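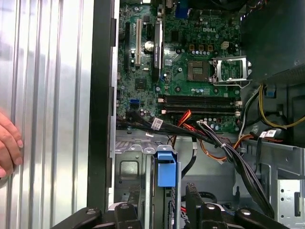
Dell tower on its side, socket bracket open, board still in the case.

Remside > Workshop > Notebook > Bench 2

July – Lwazi Radebe

Print this page | E-mail this page

Picking up where I left off before lunch. The arm is back on bench 2 after Değirmenci swapped the fingertips, and I have a whole stack of towers to go through, so this is going to be one of those entries where I write things down as they occur to me and sort them out never.

First the boring stuff so I can find it later. Speed limit is still at 35 percent of what the arm can do. I asked Clorkex whether we could raise it for the travel moves only (over the case, well clear of anything, nobody reaching in) and they said yes, with a new zone file, which they will send. I said please send it. That was also what I said last month. Until it shows up we stay at 35 and I don't want to see anyone "just trying" a bigger number on the pendant, and yes I mean the person who left it at a bigger number.

Batch sheet: 429 units in the July intake, mostly desktop towers, mostly office machines from one client. Anything with a failed drive test goes straight to the gray cart now, no matter how clean the rest looks. We had a long talk about that and I'm not reopening it here.

OK, cables. I keep coming back to cables. Everybody who walks past the bench asks me about the screws, can it do the screws, and screws are fine! A screw is where it is. A power lead is wherever the last person left it. You get a case open and there's red and orange wire dropping one way, yellow down the side, SATA leads lying over the top of everything, and the next case, same model and same sticker on the lid, has the whole lot tucked somewhere else. The Grarkuron planner wants a clear path down to the thing it's going to grab and it will happily report that there isn't one, over and over, in that polite yellow banner.

What helped this morning was changing the order. I'd been following the old hand sheet, which says drives first, then cables, then memory, then the board. That sheet was written for people, and a person pulls a drive with one hand and pushes a cable out of the way with the other without noticing they've done it. I didn't notice I did it either until I tried to write it down as steps. So new order for the arm:

- person dresses the cables up and away from the drive side
- arm goes for the blue release tabs on the drive bay
- person lifts the drive, arm backs off
- memory, if there's any in it
- CPU socket check (open bracket, look, note it on the sheet)
- board screws last

I ran that on a few cases and the yellow banner mostly stayed away. It did come up once on a case with a very stiff ribbon across the bay, and I cut the tie and tried again and it was happy.

Note for whoever does the second shift: the person in that list is a real job. Please don't treat it as standing around. When we first got the arm there was this idea upstairs that one of us would load a tower, press go and walk off to do labels, and I went along with it, I even drew the floor plan with the label printer next to the bench. We're nowhere near that. The case still wants a hand on it, the side panel end especially, or it creeps when the fingers push down. I did ask for clamps. We have clamps on order. They may even fit.

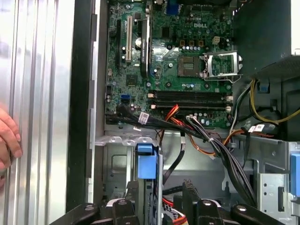

The other thing I've been chewing on is the sockets. On the hand line, an empty CPU socket with the bracket flipped up was a thing you dealt with right away. You closed it, or you put a cover on, and you did it without thinking, for fear of a sleeve catching the contacts. With the arm working over the board, whose job is that? It isn't on the sheet. I asked three people and got three answers, one of which was "isn't that in the software" (it is not in the software). For now: if the board is going to resale, the person puts a cover on before the arm gets anywhere near it. If the board is going to scrap, leave it open and move on. I've written it in marker on the bench until the sheet gets updated.

Also for resale boards: pull the coin cell by hand. I don't love the fingers that close to the board for something so small, and the new tips are stiffer than the old ones. Değirmenci says they'll wear in. We'll see!

Now the part I wanted to get down while it's fresh, which is about us more than about the arm.

I've been doing teardown by hand for a long time and there's a rhythm to it. You stop seeing the machine. Lid, drives, memory, flip, board, next. You can talk the whole way through, and we do, or did. On bench 2 you can't really talk. You're watching. It moves slower than you would, so there are these gaps, a few seconds here and there, too short to do anything with and long enough that your mind goes off to the grocery list, and then you need to be right back because it's your turn. By mid-afternoon I'm more tired from that than I ever was from lifting cases, and in a different place, sort of behind the eyes. My shoulders feel great though. I want that on the record too. My shoulders haven't felt this good in ages and I'd be sorry to give that up.

So here's what I'm proposing, and I'll bring it up at the bench meeting so nobody is surprised: swap people on bench 2 every 14 cases. I picked that because it's one cart load, you're getting up to move the cart anyway, and the count is already on the screen. After the cart you go to hand teardown or labels for the same stretch. Two people could share the bench like that for a full shift and I think both would still be awake at the end.

I know the objection, which is handover. You lose a bit each time someone new sits down and has to find out that, say, the third lift point is drifting toward the side panel today. Fair. My answer is a scrap of paper taped to the pendant with whatever is odd today written on it. I've been doing it for myself already and it works fine. Today's paper says: watch left finger near the drive cage, tap the tray before closing, banner at the bay means look for a tie.

Pay grade question came up again, whether running the arm counts as machine operator or stays as teardown tech. I don't have an answer and I'm not the one who gets to give it, but I did say in writing that the person on that bench is making more decisions per case than before, and I'll say it again if asked. Resale or scrap, cover or no cover, go again or step in and finish by hand. Those used to be spread over everyone. Now they pile up on one stool.

And on the jobs thing, since people ask me and not upstairs: no one has been moved off the line for this. What has changed is who gets asked to train. I used to show new people how to pull a board without flexing it. The last two I showed how to read the planner screen first, and then one of them didn't know which way a memory latch opens, and that was on me. Everybody new does a couple of weeks on hand teardown before they touch the pendant. I'd like that to be a rule. I'm treating it like one.

Leftover bits before I close up:

The light over the bench throws a shadow under the fan shroud, and anything clipped in there gets missed on the quick look. Moving the lamp helped, but then it glares off the side panels, the ridged ones are the worst. Tried a sheet of tracing paper over the lamp. Better. Needs something that isn't taped on.

Barcode labels on the SATA cables: do NOT scan these as asset tags. They're part labels. We've got a handful of records in the system that are cables pretending to be computers. I'll clean up mine, please check yours.

Cycle time, I did not measure properly today, I kept stopping to write. Will do a clean run tomorrow with somebody else holding the clock and me not allowed to have a pen.

Spare fingertips are in the drawer under the vise, left side, in the bag with Değirmenci's writing on it. The old set is in there as well, don't mix them up, the old ones are a hair shorter and the teach points will be off.

4:40, cart's full, going to go find out about those clamps.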